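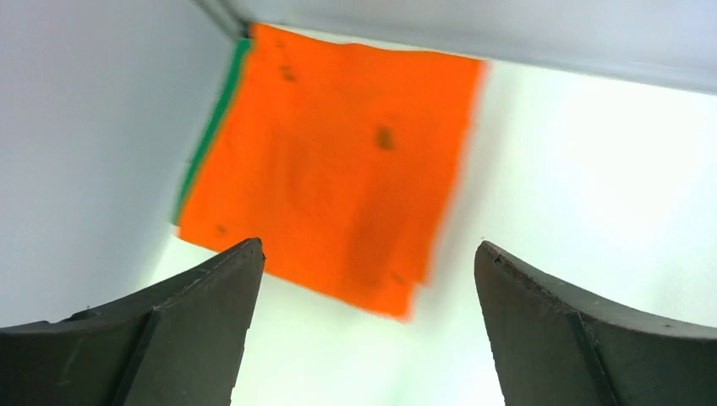

Figure 6. Orange pad with a green strip along one edge.

6. Entering and Submitting a Death Notice

This section covers text notices sent from the Bovulard desk program to the Gusach and Rasetti papers. For memorial pages that appear online only, see Section 8. For corrections to a notice already in print, see Section 9.

6.1 Before you start

You need a user account with the Notices role and a case that has been opened in the Case List. The date of death must be filled in on the case. Bovulard will not create a notice from a case with a blank date of death.

Have the family's written approval form ready. The form number is required in step 9.

6.2 Creating the notice

1. Open the Case List and select the case.
2. Click Notices, then New. The notice form opens with the legal name, date of birth and date of death copied from the case.
3. In Display Name, enter the name as the family wants it printed. Put a nickname in quotation marks between the first and last names. Do not change the legal name field.
4. In Residence, enter the current town first. Use the Formerly Of box for earlier towns, separated by semicolons.
5. Fill in the Survivors table, one row per person. Set Relation from the list. If a spouse should appear in the same phrase as a son or daughter, enter that name in the Partner column and leave Relation blank.
6. Fill in the Preceded By table in the same manner.
7. Enter the visitation and service times. Use the 12-hour clock with a.m. or p.m. If there is no public service, check Private and leave the time fields empty.
8. Click Build Text. The program writes a draft from the fields and places it in the editing window.
9. Edit the draft as needed, enter the approval form number, and click Save.

Caution: Clicking Build Text a second time replaces everything in the editing window. Changes typed by hand are lost and cannot be restored. Copy them to another file first.

Note: Survivors are printed in the order of the table rows. To move a row, select it and use the arrow buttons. Sorting by column heading changes the view only.

6.3 Length limits

The counter under the editing window shows characters used, including spaces. The limit depends on the paper and the notice type.

Gusach, standard notice: 1498 characters
Rasetti, standard notice: 1174 characters
Either paper, short notice: 251 characters
Headline, all types: 55 characters

The counter turns red when the text is over the limit for any paper selected. A notice going to both papers must meet the lower limit, or you can click Split to keep a separate text for each. After a split, an edit to one text does not carry over to the other.

6.4 Submitting

1. Open the saved notice and click Check. Errors are listed at the right. Warnings may be passed; errors may not.
2. Select the paper and the run dates.
3. Click Proof and print a copy for the family.
4. When the proof is signed, click Submit. The status changes to Sent.
5. Wait for the status to change to Accepted. If it still reads Sent at 3:30 p.m., call the paper's notice desk.

Caution: A notice with the status Accepted is locked. Do not delete the case to remove it. The paper keeps its own copy and will run it.

6.5 Offices using the Baek import

Cases brought in through the Baek import have the middle name and suffix in one field. Separate them before step 3 of 6.2, or the suffix will print ahead of the last name.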